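Reading time: 6 min

Published in August by the author of the Horkdale household pages

On the Orderly Folding of Trousers, and the Use of the Bed for That Purpose

The matter of trousers was left unfinished in the previous entry, which dealt with shirts, vests and the airing cupboard. Several readers have written to ask when the remainder would follow. It is set out below, with the corrections that a second summer of practice has made necessary.

It should be stated at the outset that this household does not possess a table large enough for folding. The kitchen table at Horkdale seats four and is seldom clear before nine in the evening. The ironing board was tried for one winter and given up, as a pair of adult jeans hangs over it on both sides and slides to the floor at the first tug. The bed has therefore been adopted as the regular place of work, and the routine described in this entry assumes a bed.

Preparation of the surface

The duvet is to be removed from the working area before any garment is put down. It need not leave the bed. Rolled up and pushed to one side, it takes up little room and may be shaken out again afterwards. Pillows and cushions may stay at the head. The bottom sheet should be pulled tight, for a garment laid over creases will take on something of their shape, and the seams will not line up when the legs are brought together.

Readers are advised against folding on top of the duvet itself. It is soft, it gives under the hand, and a fold pressed into it springs open. The author persisted with this method for longer than was sensible and has a drawer of badly creased cords to show for it.

The washing should be brought to the room in a single load, and everything that is not trousers should be dealt with first or set aside on a chair. Mixed piles lead to socks being found inside trouser legs, where they remain until the garment is next worn, generally in company.

Laying out

Each pair is placed on the sheet with the waistband at one end and the legs drawn out to their full length. It is at this stage that pockets are checked. Over the past year the pockets of this household have yielded a library ticket, a quantity of gravel, the greater part of a biscuit and two keys to a shed which was sold with the previous house. Paper handkerchiefs are the worst offenders and should be found before the wash, but a second inspection does no harm.

The pair is then smoothed from the waist downwards with the flat of the hand. Denim responds well to this. It comes off the line stiff, particularly along the inside seam, and a firm stroke along each leg will remove most of what an iron would otherwise be wanted for. Linen does not respond at all and must be ironed, a fact about which the author has nothing further to add.

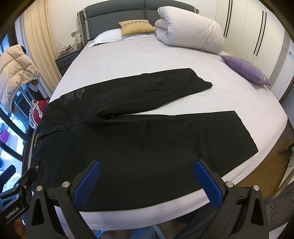
Holst wrote in by the contact form to disagree with the whole of this, holding that jeans ought never to be folded in the first place, that hooks on the back of a door had served perfectly well for years, and that the time saved could be put towards the garden.

The objection was considered with care. Hooks are quick, and for a pair in wear from one morning to the next they are probably the right answer. The difficulty arises with numbers. The back of the bedroom door at Horkdale will take 2 hooks before the handle is obstructed, and there are more trousers in the house than that. There is also the question of the waistband, which stretches at the one belt loop from which the garment is suspended and afterwards stands up in a small peak at the wearer's back. Hooks have accordingly been kept for dressing gowns.

The fold itself

The legs are brought together, one upon the other, with the seams matched as closely as the cut of the garment allows. In most jeans the seat forms a point which sticks out to one side. This point is to be turned in, so that the whole makes a long straight strip. Omitting this step is the commonest cause of a lopsided pile.

The strip is then folded from the hem towards the waistband, stopping a finger's width short, and after that in thirds. The result should stand upright on its own edge when released. If it falls over, the thirds are unequal or the fold is slack, and it should be opened and done again. Children's trousers are too short for thirds and are folded in half.

Buttons and zips are best left fastened. An open zip catches on its neighbours in the drawer, and one good jumper has been lost to this cause.

Printed areas, embroidery and the like should be turned to the inside of the fold where possible. Prints that rub against one another in a full drawer fade and crack faster than those which are protected. Where the decoration sits high on the hip, it will be found that folding with the back pockets outermost usually covers it.

Storage

The drawer in use is the lower one of the Grillelska chest, which measures 91 centimetres across on the inside and holds two rows when the pairs are stood on edge. Standing them in this manner allows every pair to be seen at once. Under the former arrangement of flat stacks, the same two pairs were worn continuously from the top while the rest were forgotten, and a perfectly sound pair of corduroys was very nearly replaced on the ground that it could not be found.

A divider is helpful. The one at present in service was cut from the lid of a Jamley storage box that had lost its base. It is not handsome, and it has held for a year and a half.

Heavy winter trousers are moved in May to the case under the bed and returned in the autumn. The author intends to write separately on the subject of that case, its wheels, and the carpet.

Frequency

The work is carried out once a week in the late afternoon, when the light in the bedroom comes from the garden side and dark seams can be made out. Black denim under a ceiling lamp is a trial to the eyes. Should the folding be interrupted, garments already finished may be stood along the headboard, where they will keep their shape until one returns. They should be put away before bedtime, however, as there is a strong temptation at that hour to move them to the floor.

Corrections to the previous entry

The airing cupboard shelf was given as the upper; it is the lower. The remark concerning starch has been withdrawn following correspondence. This entry has been kept to something over 1000 words, the previous one having been thought too long by several readers, and bed linen will be taken up next, beginning with the fitted sheet.

This site uses cookies to remember your preferences. By continuing to read you accept their use. Accept | Manage settings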